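**Cerkance hand-held gripper kit, first impressions (long)**

**pidthorpe_tinker** wrote:

OK so my Cerkance pair finally arrived on 5th January and I've barely put them down. For anyone who missed the August thread, it's the two-handed kit: you hold a gripper in each hand, do a chore, and the recording goes off to be turned into training data for an arm. You can buy it outright or rent it by the month from Clellholm, and the rental comes with their processing service. I rented, because I'm not made of money.

First thing, the triggers are lovely. Light pull, no slop, and you can feel when you've got hold of something small (I picked up a single dried pea on my second try and yelled for my wife to come look). The manual is 16 pages and I only needed the first four to get going.

What I really wanted to know was how they do with awkward little stuff. Blocks are easy, every demo video has blocks. So I went for the kitchen table and a pile of odds and ends, all going into a box lid. 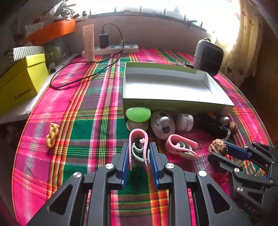 **Tzu-hsuan Lau** wrote:

Odd shapes are exactly where I gave up on my first kit, so I'm very curious how this goes. Flat or boxy things I can do all day. Anything round squirts out sideways the moment I close on it a bit off center. Are you getting usable takes, or are you redoing half of them?

**pidthorpe_tinker** wrote:

Redoing plenty! But fewer every day. The blue ridged pads on the fingers help a ton. Peach pits are great, all those wrinkles give the ridges something to bite on. The small silver ball is my enemy. The pink clips with the green hooks are somewhere in between: fine if one is standing up, a real pain if it's lying on its side, and then I use the other hand to tip it up first. That's the part I love about having two, you just do what you'd do with your own hands.

**gantry_goblin** wrote:

Going to be the grump. I had the rental for 3 months and sent it back. Hardware, no complaints. The service was the trouble. I'd upload an evening's work and around a third of it would get rejected with "tracking lost" and no hint about why. You're paying for that processing whether the takes pass or not.

**pidthorpe_tinker** wrote:

@gantry_goblin that's fair, and I've had rejections too. What fixed most of mine was slowing down at the start of each take. I was whipping the grippers in from the side like I was swatting flies. Did you have a plain tabletop? Mine were way worse on our bare white counter than on the busy plaid cloth.

**gantry_goblin** wrote:

Gray desk, nothing on it. Huh. Support never mentioned that. I still say they should tell you up front if they want a patterned surface, it's a rental, people are on the clock.

**Tzu-hsuan Lau** wrote:

I don't think the cloth alone explains it. Mine's a plain desk as well and I lose maybe one take in a session, though I'm using the older Tai software and it could just be less picky. Lighting would be my guess. What are you working under, goblin?

**gantry_goblin** wrote:

One desk lamp, evenings. Go on, say it.

**mossandmotors** wrote:

Can I ask a beginner question? How heavy do they get? I have a bad wrist and half an hour with a cordless drill is my limit.

**pidthorpe_tinker** wrote:

@mossandmotors I do 6 short rounds with a break between each and my forearms know about it afterward, but it's a tired feeling and not a sore one. With a bad wrist I'd rent before buying, for sure. Rest your elbows on the table edge if your chair's low enough, that made a big difference for me.

Next up I want to try folding dish towels, which I fully expect to be a disaster. Will post the rejection rate either way. Goblin, if you ever rent again, try a bedsheet and a ceiling light and tell me I'm wrong!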